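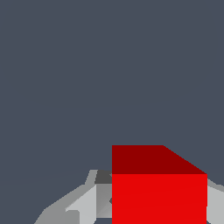
3. Adding a new board member in Prakska

1. Log in as Registrar. Go to Governance, then Members.
2. Click Add. Type name, seat and term start. Seat codes are on the Stoyanova campus list, 3 digits, eg 634.
3. Set term end. Leave blank if the apointment is at pleasure.
4. Tick commitees (Audit, Finance, etc). Max of 3.
5. Save.

Note: bio field cuts off at 88 words. Check the spelling first.

CAUTION: dont delete a past member. Use Retire, otherwise old minutes lose thier signatures.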